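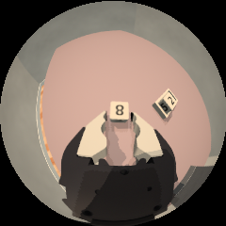 Teleoperated Demonstration of Numbered Block Handling in Simulation
Kevin Geraghty and Conall Ó Dálaigh
Final project report, Gilmartin Robotics Lab

1. Summary

We collected demonstrations of a pick-and-place task by remote control of a simulated arm and used them to train a policy by behavior cloning. The task uses small cubes with a numeral printed on each face. The operator is told which numeral to look for, grasps the cube that shows it on top, and lifts it clear of the table. All work was done in Plavach, the simulator maintained by our lab, with the Grodow input layer handling the operator side.

The questions were whether a wrist view alone is enough for an operator to do the task well, and whether the resulting data is good enough to train on. The answer to the first is yes, with practice. The answer to the second depends on how the blocks are lying.

2. Task setup

The workspace is a flat pink tabletop enclosed by gray walls. The pink was chosen for contrast against the cream blocks, after an earlier gray table made the block edges hard to find. The gripper has two fingers with curved cutouts on the inner faces. The camera is fixed to the wrist and uses a wide-angle lens model, so the gripper housing always fills the lower middle of the view and straight edges near the border come out curved.

Blocks are dropped at the start of each episode from a low height with a random rotation. Most settle flat. A block can also come to rest tilted, with two numerals in view, as with the block showing a 2 and a 5 to the right of the held 8. We did not filter these starts out.

3. Operator interface

The operator holds a handheld controller whose motion is mapped to gripper motion. Translation is scaled down by a factor of 2, so large hand movements give small gripper movements. Rotation is not scaled. A clutch button disconnects the controller from the arm while the operator returns the hand to a comfortable position. The trigger closes the fingers in proportion to how far it is pressed.

Geraghty wrote the mapping and Ó Dálaigh wrote the logging. Each log entry stores the wrist image, the joint positions, the finger opening and the commanded motion. Entries during clutch presses are recorded but marked, and the training loader skips them. The first version of the loader did not skip them, and the policy learned to stop in midair above the block. Those training runs were thrown away.

4. Collection

We recorded 1,543 demonstrations in July. Both authors acted as operators. Each session was limited to 50 episodes because grasp quality dropped when sessions ran longer. An episode ended when the operator pressed the done button or when 90 seconds had passed. Timed-out episodes were kept in the raw set and left out of training.

Operators were asked to approach from directly above, pause over the block, close the fingers, and lift straight up. The pause was added after we noticed that quick approaches often pushed the block sideways with one fingertip before the other made contact. It also gives the policy several nearly identical images just before the grasp, which helped with alignment.

5. Observations

Flat blocks were easy for both operators and for the trained policy. Tilted blocks were harder. The operator has to choose between turning the wrist to match the block and pressing the block flat first. The two of us made different choices, and the policy produced motions between the two that matched neither. Fixing one method in the written instructions before collection would have avoided this.

Numerals that read sideways in the wrist view caused few operator errors. The policy confused 6 and 9 when the block was rotated. This is a flaw in the block design. An underline on both numerals would solve it.

Depth was the main complaint with the wrist view. With no second camera, height above the table has to be judged from block size and from the shadow. Contact shadows were turned on in Plavach partway through collection, and both operators preferred them. The mixed shadow settings remain in the dataset and are noted in the episode header.

6. Remaining work

The Prostilia arm in the lab has the same joint layout as the simulated one, but its fingers are shorter. The next step is to replay a subset of the recorded trajectories on it with the wrist offset corrected, at reduced speed and without blocks on the table. Logs, loader code and the operator instructions are in the project folder on the lab server.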